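Spelling bee practice, week two

My daughter made it through the class round of the spelling bee in September, and the school round is coming up, so our evenings have changed a bit.
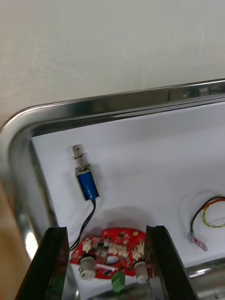
The word list came home in her folder. It has 600 words on it, sorted by grade, and she is only responsible for the first two sections. She wants to learn all of it anyway. Her teacher, Ms. Amadi, told the parents that 10 words a night is plenty at this age, and we have mostly stuck to that.

We start after dinner. I read a word, she repeats it, then she writes it down before she spells it out loud. The writing helps more than I expected. She can rattle off the letters of "necessary" with total confidence and get them wrong, but on paper she sees the mistake herself. Anything she misses goes on a separate list for the next night. That list had 37 words on it at one point and is now down to about half that.

Double letters are the main trouble. Silent letters don't bother her much, maybe from all the reading - "knuckle" and "wrist" were easy. "Occasion" has been missed four nights running.

Her friend Liya is in the same round and they quiz each other on the bus. I was a little worried about that, with the two of them competing, but it seems to be fine so far.

The school round is in the library at 1:30, and parents can sit in the back if they sign in at the office first. I have asked for the afternoon off. She would like me to sit where she can't see me, so I'll try for the end of a row, behind somebody tall.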